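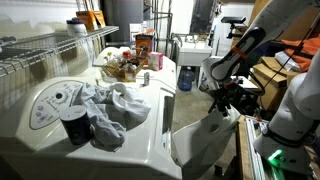

News from the workshop, 25 Jun 2026

Hello again, and a big welcome to those of you who joined the list at the spring market. I meant to write this weeks ago, but then the lavender came in all at once and there was no sitting down for any of us. Put the kettle on, because I have a fair bit to tell you this time.

The hand balm has changed

Those of you who have been buying the Wevex hand balm since the early days will notice a difference when you open your next tin. It's softer. The old one was lovely in summer, but in winter you had to dig at it with a thumbnail, and quite a few of you wrote to tell me so (some of you more than once, and I'm grateful, really I am!). Kendra Wong and I spent most of the winter fiddling with the amount of beeswax. We took it down a little, then a little more, and then far too much, which gave us something closer to salad dressing. The one we settled on was batch 108, and I still have a tin of it by the bed.

The rest of the recipe is much as it was. There's sunflower oil, shea butter, the beeswax from Enda Mac Giolla's hives, calendula that we steep ourselves, and a small amount of lavender oil. The unscented one leaves out the lavender and is otherwise the same. If you've still got an old tin on the go, it's perfectly good and you should use it up. Stand it somewhere warm for ten minutes if it has gone hard, or keep it in your pocket while you walk the dog.

One thing about sunflower oil and summer. A balm left on a car dashboard will melt, and when it sets again it may go grainy, with little bits in it like semolina. Those are only the shea butter setting at its own pace and they melt as soon as you rub them in. You can smooth the whole tin out again by melting it gently over warm water and putting it straight in the fridge.

A new bar for the shower

We've been promising a proper shampoo bar for so long that Jarlath Lynch had stopped asking me about it, and now there is one. It's called Flendeck, after the field behind the workshop, and it comes with nettle and rosemary or with oats and no scent at all. I should say that it took me a fortnight to get on with it myself. My hair went through a heavy, waxy stage in the first week and I was all set to give up and go back to the bottle, but I did a rinse with a spoonful of cider vinegar in a jug of water and after that we were friends.

If you'd like to try it, wet your hair very thoroughly first, more than you think you need to. Rub the bar between your hands until you have a good lather and work that in with your fingertips. People with long hair often rub the bar straight on, and it does work, but you can end up with a patch at the crown that never quite rinses out. Keep the bar on something that drains. It will last you for ages if it dries between washes and hardly any time at all if it sits in a puddle.

We made 1,664 of them in the first run. That sounded like a mad number to me when Concetta Amato wrote it on the board, but the shops have already taken more than half, so perhaps she knows us better than I do. The oat one is going fastest.

Your questions

Several of you have asked whether our soap is all right for a baby's skin. My own feeling is that very small babies hardly need soap, and warm water and a soft cloth will do nicely for a good while. When you do start, the plain oat soap is the one I'd reach for, and a tiny bit of it. If your little one has eczema or anything that looks sore, please talk to your health visitor or your doctor first and don't go by me. I make soap and that's as far as my training goes!

A lady in the north wrote to ask why her rose soap had turned brown. It has vanilla in it along with the rose, and vanilla darkens as it ages. Ours starts out the colour of cream and ends up like milky tea. It washes just the same.

And yes, you can put the balm on your lips. It won't do you any harm, although it doesn't taste of anything much. We'll have a proper lip balm in November, in time for the cold, and I'm hoping for one with a bit of orange in it if I can find an orange oil that I like.

Tins and refills

Please go on bringing your tins back. We've had 2,865 returned since we began and it makes a real difference to what we spend on packaging, quite apart from how nice it is to see the old labels turning up again. Give them a wipe out with kitchen paper before you wash them, so that the oil doesn't go down your sink. Dented ones are welcome so long as the lid still goes on. You can hand them in at the workshop door or at any of our market tables, and you'll get a bit of money off the next one. Please don't post them to us, the postage comes to more than the tin.

The refill table is out again for the summer too. We've got the liquid hand soap, the bath oil and the almond body lotion. Any clean, dry bottle will do. It does need to be dry right down to the bottom for the bath oil and the lotion, so leave it upside down overnight and have a look in it before you set out.

The making afternoons

Pádraig Brophy is doing his soap afternoons again, and he has kindly agreed to take the groups a bit smaller this year so that everyone has a turn at the pouring. You'll go home with four bars each, which need to sit on an airy shelf for five weeks before you use them. I know that's a long time to look at a soap you made yourself. Wear old clothes with long sleeves, and shoes that cover your toes. He has goggles and gloves for everybody. It isn't suitable for children, I'm afraid, but we're thinking about a bath salts morning for them later on, where the worst that can happen is a mess.

Places go quickly and there were 151 names on the waiting list last year, so do send a note sooner and not later if you'd like to come. Tell us if there's anything you're allergic to, nuts especially, as we've almond oil about the place.

Small things

The peppermint foot cream is out of stock until we can get more of the jars. The tea tree soap is back. The Skiler bath oil has a new pump which doesn't dribble down the side, and if yours is one of the old dribbling ones then ask at the table and we'll swap it for you.

Enda's bees are doing well and he says hello.

With love from all of us at the workshop, and do write back if you've a question, even a small one. I read them all in the evenings, though I'm slow to answer when the calendula is ready for picking.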